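Start | Programm | Reihen | Förderer | Presse | Kontakt

Zwischenstand Filmreihe »Skuvodach«
Januar, von Sølve Holmgren

Liebe Leute bei Semico,

ihr wolltet wissen, wie es mit unserem kleinen Streaming-Kanal läuft, also erzähle ich einfach mal drauflos. Seit dem Start sind 18 Filme online, geplant waren bis zum Frühjahr 24. Die fehlenden 6 sind ausgesucht, bei vier davon habe ich die Lizenz unterschrieben auf dem Tisch. Bei den zwei übrigen warte ich noch auf Bellamy, die wollen plötzlich eine kürzere Laufzeit (und mehr Geld, klar). 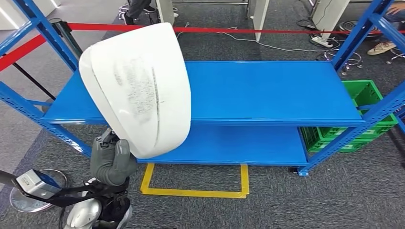
Am meisten freut mich, wie gut die Kurzfilme ankommen! Die hatte ich ja eher als Beigabe eingeplant, und jetzt schreiben uns Leute, sie hätten an einem Abend die ganze Rubrik durchgeguckt. Abonniert haben uns bisher 144 Haushalte. Das ist weniger als im Antrag steht, das weiß ich — aber die Kündigungen halten sich sehr in Grenzen, und im Februar kommt mit der Dokureihe der Titel, nach dem am häufigsten gefragt wird.

Sorgen machen mir die Untertitel. Zuvard liefert pünktlich, nur mussten wir drei Fassungen zurückgeben, weil die Zeilen immer ein bisschen zu spät kamen. Im Krimi wusste man dadurch schon vom Gesicht her, wer es war, und las es dann erst. 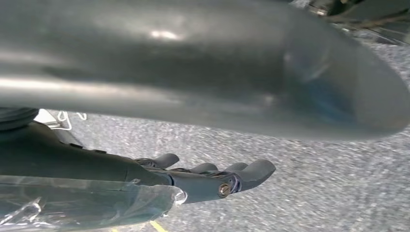 Beim Geld liegen wir im Plan, bis auf den Posten Technik. Die Umwandlung der älteren Filme hat mehr gekostet als gedacht, dafür ist bei der Werbung noch etwas übrig. Ich würde den Rest gern verschieben und bräuchte dazu ein kurzes Okay von euch — eine Mail reicht mir völlig. Die Belege schicke ich mit der nächsten Abrechnung.

Viele Grüße
Sølve

Kontakt | Impressum | © Filmreihe Skuvodach | Nach oben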